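Housekeeping Skills, Unit 5: The Vanity Area
Espiritu Training Center, handout 2

Read this before the practical session. The steps follow the Huveck checklist, with small changes for our practice bathroom.

Order of work

Start high and finish low. Mirror first, then wall shelf, then faucet, basin, countertop and cabinet doors. Vacuum the carpet last.

Cloths

Use one cloth for glass and one for everything else. Fold each cloth in quarters and turn to a clean side when it looks dirty.

Cleaner

Mix 2 ml of neutral concentrate into 500 ml of water. Spray the cloth and keep the spray off the wall. Vinegar and lemon products must not touch marble. They etch it, and the dull spots do not wipe off.

Guest items

Leave toothbrushes and toothpaste in their cup. Lift the cup, wipe under it and set it back in the same place. Small items left on the counter stay there, even if they look like trash.

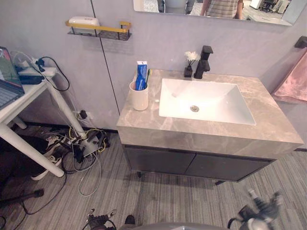
Black faucets show dried water spots, so buff them with a dry cloth. Abrasive pads will scratch the finish. Rinse the basin from the back edge down and dry around the drain. Dust artificial flowers with a soft brush. Straighten the towel so that its edges line up.

Reading for next time: Clesuner manual, section on soap residue.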